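Snack packet seal check, notebook entry, March
Batch 172, small green packets

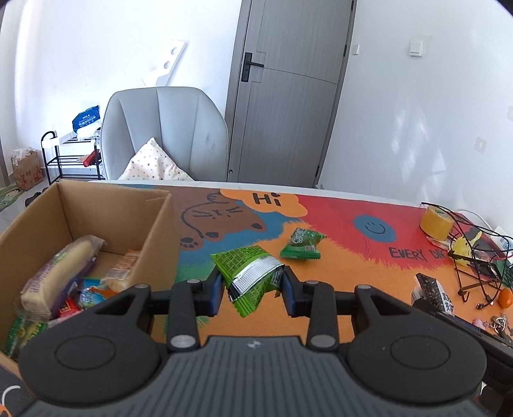 Arlo Haverford

Started 9:40. Toltus sealer set to 88, dwell unchanged from last batch. First pulls peeled clean at one corner, so I went up a step and reran. Better, still not even along the long side.

Kistine film from the new roll feels stiffer than the old one. Roll no. 1496 — write to Sfeir and ask if they changed the inner layer.

Humidity in the back room 38 at noon. Door had been open all morning. Keep it shut for the next run.

To do: clean the jaw, order more Dredier tape, repeat corner pulls after lunch.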